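Traklow Support
Ticket 118: Left gripper loses tracking when picking up a dish
Product: Traklow paired hand grippers, with Kundport recording software
Status: Resolved

Customer, Tuesday, 9:40 am

Good morning, and thank you for the quick help with our cable order last month, it was much appreciated. We have a new puzzle for you. We've been recording tabletop tasks with the Traklow pair, mostly dishes, and the left gripper keeps dropping out in Kundport. The status light in the software goes from green to amber, the position freezes, and then it jumps a few inches when tracking comes back. The right one behaves beautifully. It happens most when both grippers come in on a plate from opposite sides. I've already restarted Kundport (3 times, I'm stubborn) and run the calibration again from scratch. Same result, so I'm attaching what we have from the session.

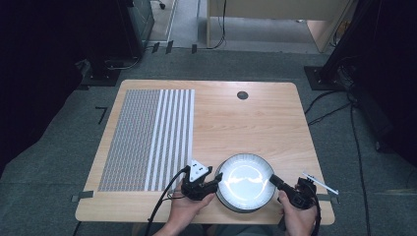 Can I swap the left and right grippers to find out which part is at fault?
Swapping is fine, as long as you also switch the hand assignment in Kundport under Devices and run the short calibration again before you record.

Traklow Support, 11:15 am

Thank you for such a clear write-up, it saves everybody a lot of back and forth! A freeze followed by a jump usually means one of two things on our end: the marker block has a bit of play in its mount, or the cable is being tugged at the connector when the wrist turns. Would you try these for us, in whatever order suits you?

Hold the left gripper still and wiggle the marker block gently with a fingertip. It should feel solid.
Unplug the left cable at the gripper, check the pins, and push it back in until it clicks.
Leave a good loop of slack at the wrist.
Record 5 short picks with the left gripper alone and send us the log.

If you have the Bassi finger pads fitted, let us know that as well. They're a little heavier than the standard ones, and we like to have it in our notes.

Customer, 2:05 pm

Standard pads here, we never did get around to the Bassi set. The marker block is firm as a rock. The connector, though, was not fully seated, and I'm a little embarrassed, as I would have sworn I checked it. It clicked in properly this time. I also gave the cable more slack, and then we did the single-gripper picks on the rim of a dish.

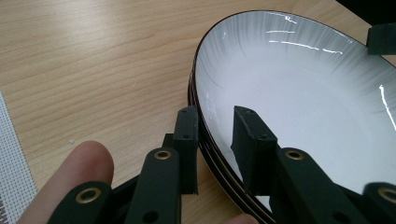 Attachment 2: gripper jaws on either side of the rim

All of them tracked from start to finish with no amber light. After that we went back to working with both hands and did 3 longer runs, also clean. The log is uploaded under our Iner project folder.

Traklow Support, 3:30 pm

Wonderful news, and please don't be embarrassed, that connector is stiffer than it ought to be. I went through the log and the left stream has no gaps. I'll leave the ticket open overnight in case the amber light comes back, and it will close by itself after that.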